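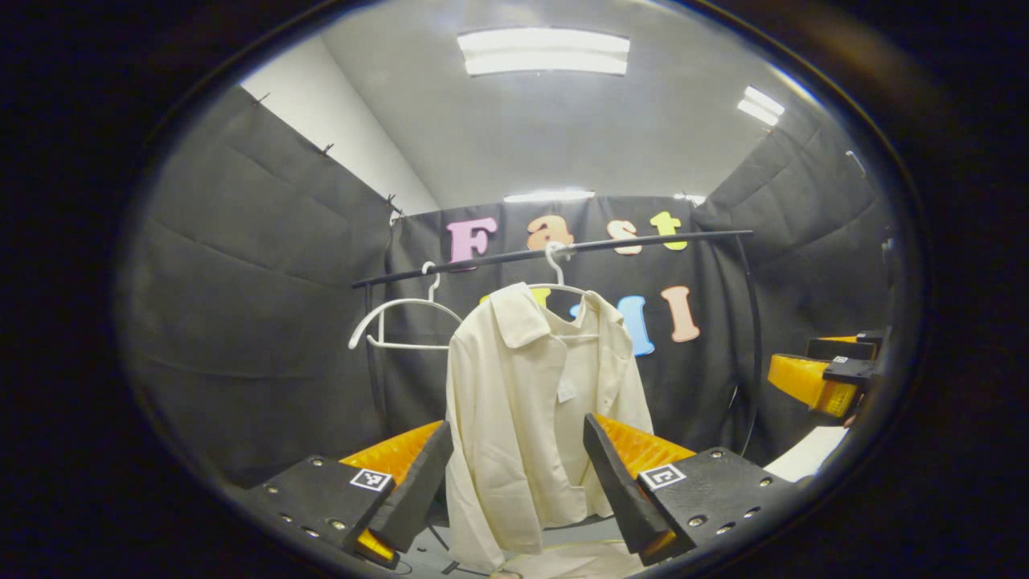
Report the garment, then the score

Papers on cloth handling from hand-held gripper demonstrations usually give one success rate for the whole task. I think the habit should stop.

Take hanging a jacket. The work involves a grasp on the collar, a hanger passed into one shoulder, then the other, and the hook set over the rod. These stages fail for different reasons. In the Petar trials, Ataberk Akgül trained one policy on 1,447 demonstrations and ran it 280 times. It finished 116 runs. That figure alone says very little. Most of the losses came at the second shoulder, where an open front lets the free panel swing behind the other and the collar is hard to find.

Adding data did not help much. With 1,798 demonstrations the second shoulder was still the weak stage, and the first grasp, already good, got slightly better. A single rate would have recorded that as progress.

The usual objection is that stage labels cost time and depend on who marks them. Both are true. The marking can be done from the wrist video, though, and two people marking the same runs will show how far they disagree - a number worth printing as well.

I would also ask for the starting state of the cloth: buttoned or open, collar up or folded, how far it sits off centre on the hanger. Bornex already logs this. Other groups could copy its sheet tomorrow.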